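Home Notebook Patterns Fabric Fittings Contact

We use cookies to keep this site running. Accept / Manage settings

Workroom notebook, 2 July 2022

Over-bump waistband, still the over-bump waistband, and I am starting to dream about it. I want to get everything down while it's fresh, partly for Hyun-seo, who will be picking up the cutting next week, and partly for me, as I looked back at my notes from the last go and they said "eased it a bit, better" and nothing else. Better how, past self? Eased where?

So. Yesterday's version used the Nornine rib, the heavier one, cut with the stretch going around the body and folded double at the top. It felt lovely in the hand and I had high hopes for it! Ye-rin wore it through the whole morning (she is well into her third trimester and an absolute saint about being pinned) and by lunch the top edge had rolled down on itself in a fat little sausage right under her ribs. Standing up it was fine. It only rolled when she sat, and once it had rolled it stayed rolled, even after she'd got up and walked around for a while.

My first thought was clear elastic in the fold, and I did baste some in, but she said it felt like a rubber band around a melon and could I please take it out. Out it came.
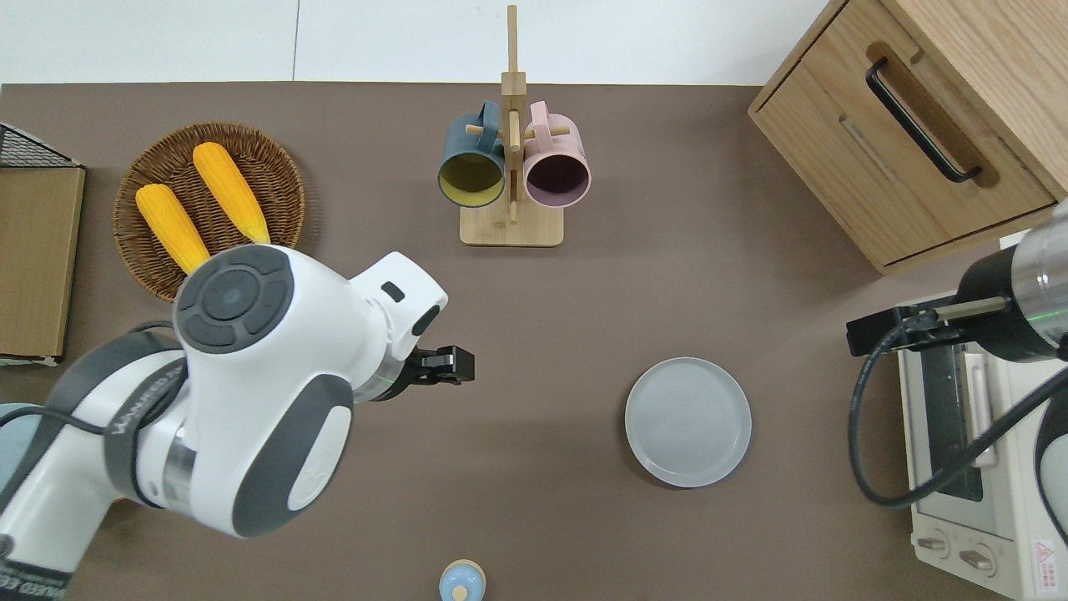
What did help was changing the shape of the panel. I'd been drafting it as a plain tube with the top edge cut straight across, and of course a belly isn't a tube. I took the front up in a shallow curve, highest at center front, and dropped the back so it sits just above the regular waist. Then I took a little out of the side seams at the very top only, blending to nothing by the time you reach the fullest part. Measuring her at the fullest part gave 105 cm, and the panel laid flat and doubled was short of that by more than I'd planned, so I let the middle back out and left the top snug. Hyun-seo, this is marked on the paper pattern in green, please ignore the pencil lines, they're from the spring and I should have rubbed them out ages ago.

Sewn up in the Stullow jersey it was so much happier. That one is lighter and has more bounce back, and the doubled fold is soft enough that it doesn't seem to want to roll. Ye-rin sat, stood, tied her shoes (with some grumbling) and drove home in it. She texted later to say she'd forgotten to change out of it before bed, and I'm going to take that as the nicest review I've had all year.

Still not happy with where the panel joins the skirt. There's a ridge. I used a 3-thread overlock and pressed it down toward the skirt, but two layers of jersey plus the skirt fabric is just a lot to ask of one seam. I may grade the inner layer back, or try a flat join with a narrow zigzag and see whether it stands up to the wash.

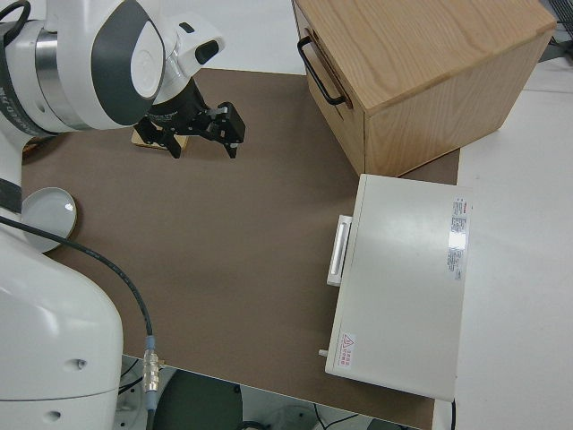 Gripper above the small light wood block.

Fabric to order: 7 meters of the Stullow in the dusty blue, and 2 of the charcoal. I'd love to do the oatmeal too, but Beaulieu are out of it until September and I refuse to dye my own, having learned that lesson all over the bathtub.

For the next fitting:

Cut one skirt in the new shape with the back dropped as it is now, and one with it dropped a touch further, for comparison. Ye-rin thinks it might ride down when she bends, and she would know.

Wash both before she tries them. I skipped that this time out of pure impatience.

Ask her about the after-baby stage as well. I'd like the panel to fold down flat and still look like a normal skirt, and right now folded over it adds a good bit of bulk at the hip. Plemeo has asked if we can do that as a separate style, but I would much sooner make one skirt that does both, if the rib and I can come to terms.

Thread for the topstitching is in the blue tin. The stretch needles are in there too, under the bobbins.

Share 7 Comments 3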